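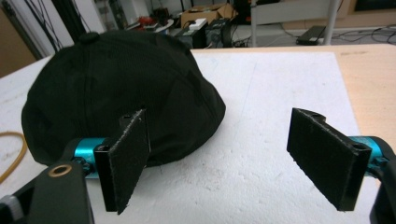
Grekar: handheld gripper demonstrations for soft and shell-shaped objects

Data card and README, version 2

Summary

Grekar is a set of 2,984 short demonstrations of grasping, turning and placing things that change shape when you squeeze them: caps, knitted hats, pouches, folded cloth, soft cases. All of it was recorded with a two-finger handheld gripper and a camera mounted on the gripper itself. No robot was used during collection. Policies trained on the data were then run on a single arm with matching fingers.

We made the set to study one question: does it help a policy to know, before the fingers close, how far the object is likely to give way? The method, which we call Simley, adds a small prediction head that guesses the final finger gap from the last few images before contact. The guess is fed back to the policy as one extra number. Nothing else in the network changes.

What is in the release

episodes/ one folder per demonstration
splits/ train, validation and test lists
objects.csv object name, material, stiffness class, size
calib/ camera and finger calibration, one file per session
simley/ training code and the two configs used in the report
tools/ viewer, format converter, gap checker

Each episode folder has a video, a pose track, a finger gap track and a short text label. The gap track is in millimeters and is zero when the pads touch. Poses are given relative to the first image of the episode. If you need poses relative to the table, use the session calibration, but see the limits below.

How it was collected

Nuala McGrath and Bram Baert recorded most of the episodes at the Gruradville workshop. Objects were set on a white foam board on top of a table. We kept the board because hard tabletops made people slow down too early on low grasps, and that showed up in the trained policy as a long pause. The board picks up dents over time. We left them in.

The finger pads are lined with felt. Pads were changed when the lining began to slip on its backing, but not for fraying at the edges, so the look of the fingers varies between sessions. The backgrounds were not cleared either. Shelving, cables and boxes come and go.

Each object was recorded in several starting poses. For caps these are crown up, crown down, and on one side, with the peak turned to a new direction each time. The operator was told which task to do but not where to grasp. Failed grasps were kept and labeled as failures if the operator tried again within the same episode; otherwise the episode was dropped.

Splits

The test split has 597 episodes and covers 17 objects that appear nowhere in training. Validation uses training objects in new poses. Please don't tune on the test list. An earlier version had one pouch listed under two names, and it leaked across the splits. Hanna Nazarenko found it and it is fixed in version 2. Numbers from version 1 should not be compared with numbers from this one.

Results in short

With the gap prediction on, the policy dropped fewer caps and knitted hats and crushed fewer of the soft cases. On folded cloth there was no clear difference. On stiff objects it was slightly worse, mainly because the predicted gap was too wide and the fingers closed late. Turning the head off for anything in stiffness class 3 removes the problem, but you have to know the class in advance, so we don't count that as a fix.

Black objects were the hardest for the predictor. The pads are also black, and when a pad passes in front of a dark cap the edge between them is easy to lose. Fiachra Gallagher tried lighter pads in a side test. The gap error went down, but there are too few episodes to say more, and they are not in this release.

Known limits

- One table height throughout.
- Overhead lighting only.
- Table-relative poses drift in long episodes. Use the Conneely converter in tools/ with the drift flag on.
- Stiffness classes were assigned by hand by two people. Where they disagreed, we kept the softer class.
- Both main operators are right-handed.

Running the code

Install from requirements.txt, then run tools/check_gap on your copy before training. It takes a few minutes and catches incomplete downloads. The default config fits on one GPU. The larger one needs the batch size cut in half on most cards.

Contact

Noreen Buckley looks after the files and the object list. For bad labels, send the episode number and the time in the video — a description alone is hard to match. Corrections go into the next version and are listed in changes.txt.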